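30 Oct 2025

I want to write down what happened with the tracker before I forget the order of things.

In the morning I started the full run on the Milwood batch, 217 clips, all of them with clothes on beds. The program should recover the path of each gripper from its own camera, and from this path we make the actions for training. In June the same program was good on tables and kitchen counters, so I left it running and went to eat. When I came back, 200 clips were finished and the viewer was full of green lines. I was happy for perhaps ten minutes.

Then I opened the worst of the green ones. The path goes along nicely and then it makes a small step to the side, in one frame, and after this it continues as if nothing was wrong. No hand moves like this. The program did not report it as lost. I looked at the residuals and they were low, also directly after the step. This is what I find unpleasant in this kind of error, that the numbers look satisfied.

I went through the matched points one by one. Many were on the sleeping mat. It is made of small blocks in rows, and to the feature matcher each corner is the same as the next corner. When the hand moves fast, the matcher takes the neighbor, and if enough points take the same neighbor, they agree with each other and win the vote. The outlier test cannot help when the majority is wrong together. I measured the step in several clips and it was always near to the width of one block. I should have guessed it earlier.

I wrote to Makis Liapis on the Feris channel. He answered that I should extract more points. I tried it, up to 2000 in each frame, and it became a little worse, as the extra points also fell on the mat. He took this well. His second idea was better — to reject a match when the second best candidate is almost as good. We have this test already, but somebody (me, according to the history) made it very loose in June for the dark counters. I made it strict again, and I added a limit on how many points may come from one cell of the image, so that the wallpaper and the edges of the sheet also get a voice.

There is a second problem which I only note here. The clothes move. One piece has a Greek key pattern in black and white, very sharp, and the detector loves it. But the cloth is being handled, so its points should not tell us where the camera is. For the plain black part there is the opposite trouble and almost no points at all. The Manolakis mask model marks cloth well when it lies spread. When it is bunched it leaves out the patterned part. I think it has learned that a pattern is background. I also added a fixed mask for the gripper body, with the fingers and the sticker, which stay in one place in the image and pull the estimate to zero motion.

These two are from the clips I use for checking. I keep them here so that I remember what the matcher has to look at. 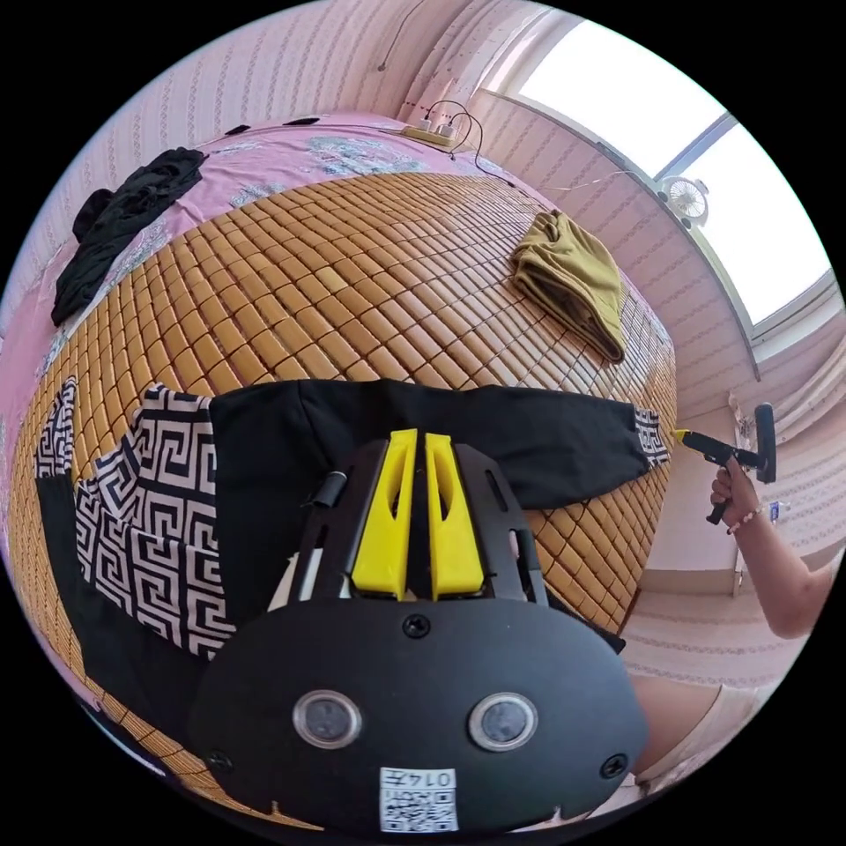
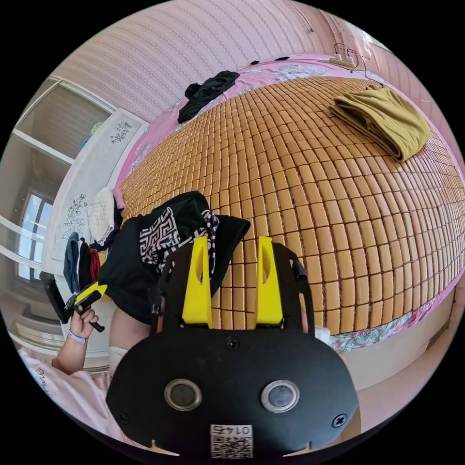

Mat, pink sheet, and the black garment with the key pattern. Fingers and sticker go under the fixed mask.

With the strict test I repeated only the five worst clips. In four the side step is gone. In the last one the tracker now says that it is lost, and I prefer this to the old answer. The full run is going on the Waser machine tonight. Tomorrow I must look at the mask first, before I open my mail, and ask Makis if he has any labels for bunched cloth.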